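How to Hand a Bench Job to the Grippers Without Losing the People Who Know It

So management has decided that some of the bench work is going to be automated, and you are the one who gets to make it happen between your other duties. Congratulations. I did this at Viltau, where we sort and repack small parts, and I have written down the order I wish I'd done it in.

You will need a bench, one job, two people who do that job well, and a hand-held gripper for recording. We ran ours through Prorlow, the software that stores the takes. Any similar setup should work.

Step 1. Pick the job with the people who do it

Ask them which task they would give away tomorrow. At our place the office had picked the label check, on the grounds that it looked boring. The bench crew liked the label check. You can do it sitting down. What they wanted gone was emptying the mixed returns bin, which had never made it onto anyone's slide.

Step 2. Settle the pay question first

Recording is work, and slow work. A person who clears a bin at a good clip with bare hands will crawl through it with a gripper, and if their shift target hasn't moved, they will notice before you do. We took recorders off target completely for the length of their session. Get this in writing. "We'll look after you" is not a pay code.

Step 3. Set a session length and stick to it

We tried 2 hours. By the second one the takes were sloppy and so was the language. We now record for 30 minutes, then the person goes back to ordinary work or has a coffee. Eight takes in a session is a good day. Some days it's fewer, and the sky stays up.

Step 4. Leave the room alone

The temptation is to tidy everything and send everyone else away. Don't. The work happens in a room with colleagues walking through it, chairs where people left them and a fan going, and a machine that has only met a clean, silent room will be a nervous wreck on its first real shift. Move what's dangerous. Leave the rest. 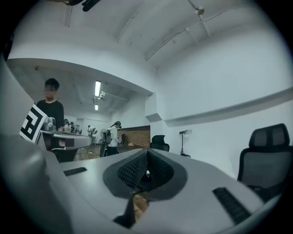 Setting Up and Recording

Step 5. Check the gripper before each session

Open and close it a few times. Look at the inner faces of the fingers and wipe off any grit. If the patterned surface is worn smooth, small parts will slide and your recorder will be blamed for it. Then make sure any markers you use are flat, clean and not hiding behind somebody's lunch.

Step 6. Let them do it their way

Your best sorter probably has a habit that isn't in the procedure. Ours taps the bin before reaching in, which brings the awkward pieces up. I asked for it to be left out, for consistency. We put it back a month later, with apologies.

Step 7. Record the mistakes

Drops, double grabs, wrong tray. Keep them, label them, and never, ever use them in a performance review. The first time you do, you will get no more mistakes and no more useful takes either.

Step 8. Decide what the job turns into

Once the machine took over the returns bin, the work didn't vanish. It became clearing jams, checking odd pieces and explaining to the Lirno cell that a rubber band is not a part. That takes more judgment than the old job, so we moved it up a pay grade. It took until January and a lot of emails.

If your plan has nothing written under this step, go back to Step 1 and bring doughnuts.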